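**Clearing shared living spaces: what gets kept and what gets binned**
Ifeanyi Onyeka and Elaheh Ansari
Draft handed in 30/04/2002

## 1. Aim

We wanted to find out how people sort small household items when a shared room has to be cleared. Our earlier survey in November asked residents of Idwood what they throw away, but most of them answered from memory and the answers were vague. For this part we looked at living rooms directly.

## 2. Method

We visited shared houses in Idwood and Etthorpe. Each household was asked to clear its main table in the usual way, with a bin close by. We set no time limit. Items were put under four headings: packaging, bags, cups and crockery, and other. We had a budget of £200, most of which went on travel. Elaheh kept the notes and Ifeanyi typed them up.

## 3. Results

Over the whole study we logged 800 items, and 300 of these were packaging. Bags caused the most disagreement. Paper ones were often thrown out once creased, while cloth ones with a drawstring were nearly always kept, even by people who had no use for them.
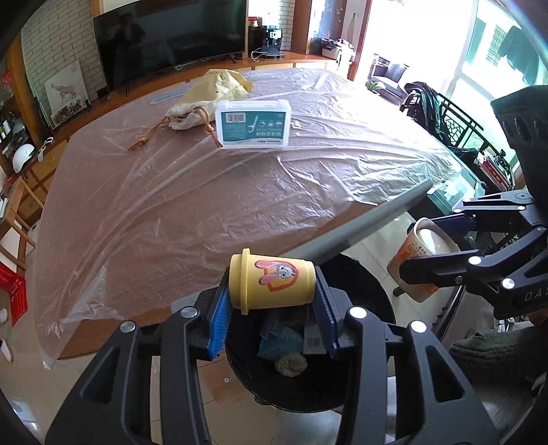
Cups were harder to class than we expected. A printed mug tends to be treated as somebody's own, and housemates were slow to decide on it without asking. Small plastic cups with cartoon prints had no such protection in most houses. Plastic sheeting over a table was left in place until last.

## 4. Problems

The heading "other" was too wide. Floss picks and loose cord both ended up in it. We would split it before doing the Fashola Street houses.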